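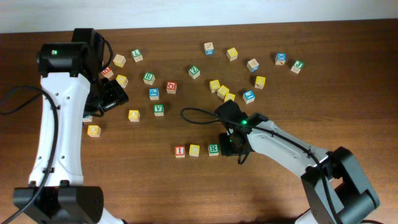

I spent most of the long weekend rebuilding the sort order for my family's recipe index, and most of that time went to a question I had assumed was settled: what counts as alphabetical. There are two systems in common use. Word-by-word filing treats a space as a character that sorts before any letter, so "corn relish" comes before "cornbread." Letter-by-letter filing ignores spaces, so "cornbread" comes first. Put the entries in wooden alphabet blocks on a table and the problem is easy to see, as a block carries a letter and there is no block for the gap between words. A computer has a code for the gap, and it sorts by that code whether you want it to or not.

The index holds 1,775 entries. Of those, 1,134 came from a card file that Honeylyn Padilla typed up for me, and the rest are mine. Her entries follow letter-by-letter order. Mine followed whatever the spreadsheet did, which was word-by-word with a few surprises. When I merged the two lists in November I did not check, and I have been finding things in the wrong place ever since.

The surprises were as follows.

Case. A plain byte sort puts every capital letter ahead of every lowercase one. "Zucchini pickles" landed before "apple butter." The fix is to build a second column with everything in lowercase, sort on that, and display the first.

Accents. In the same kind of sort, "é" goes after "z." I strip accents in the sort column only. This is wrong for several languages, where an accented letter has its own place in the alphabet, but the index is in English and I look things up in English.

Numbers. "30-minute rolls" can go under 3 or under T. I file it under T, for "thirty," and type the word into the sort column by hand. There were only a few of these and a rule would have taken longer to write.

Leading articles. "The good gravy" goes under G. I drop "the," "a" and "an" when they come first and keep them anywhere else. My first version dropped the letter "a" from the front of any word, which moved "apple butter" to P. That took an evening to find.

Hyphens and apostrophes. I treat a hyphen as a space and delete an apostrophe.

I settled on word-by-word. The cost was re-filing the typed cards, but all the soups that start with "corn" now sit together, and that is how I search. Honeylyn disagrees and has kept her own copy in the old order.

I looked at two programs before doing this by hand. Tokell sorts well but hides its sort column, so there is no way to correct one entry. Rotich shows the column but resets it on import. I ended up with a plain text file, one entry per line, with the sort key first, then a tab, then the title and page.

Still open: what to do with entries that share a title. I have 4 called "potato salad." At the moment they fall in page order, which is fine until I renumber the pages.

Posted Tuesday, July 6, 2021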